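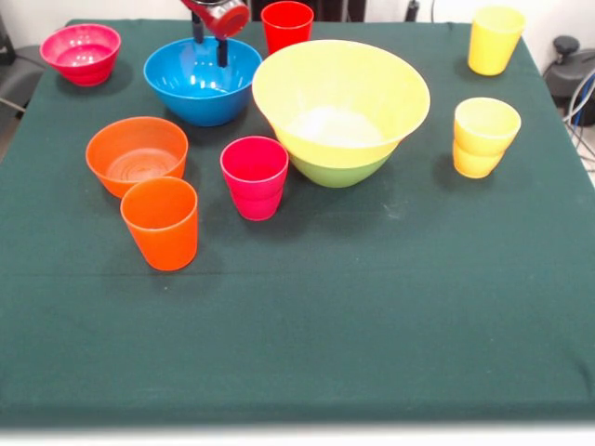 Ustell wrote to us after the first edition that the price of the arm was the easy part, and that the budget was broken by small things: fingers, cables, a table of the right size. We changed this section after that letter.

Section 3. Planning the purchase of a Momum cell

3.1 Before you ask for a quote

1. Write down the objects the gripper must pick. For each type, note the widest and the narrowest place where the fingers will hold it. Cups and bowls should be measured at the rim.

2. Measure the table. The Momum base plate needs 630 mm of free depth behind the work area. The cable bundle needs another 100 mm.

NOTE: Measure with the cloth or mat already on the table. A thick mat changes the working height.

3. Decide if objects will be stacked. Nested cups are harder to separate than single ones, and for this work you should order the long fingers (part 748).

4. Send the list and the table drawing to your dealer. Szekeres and Tosten both accept the drawing by e-mail.

3.2 Making the budget

1. Put the arm, the gripper and the controller on one line. They are sold together.

2. Put spare fingers on a separate line. One pair lasts about 12 months in daily use.

3. Add the table covering, the practice objects and the cable holders. These are not in the Momum package.

4. Ask for the delivery cost in writing. Szekeres includes it in the price, Tosten does not.

CAUTION: Do not order the controller before an electrician has checked the wall outlet. An opened controller cannot be returned.

NOTE: Prices in the dealer list are valid until the end of June. For a later order, ask for a new quote and check the part numbers again.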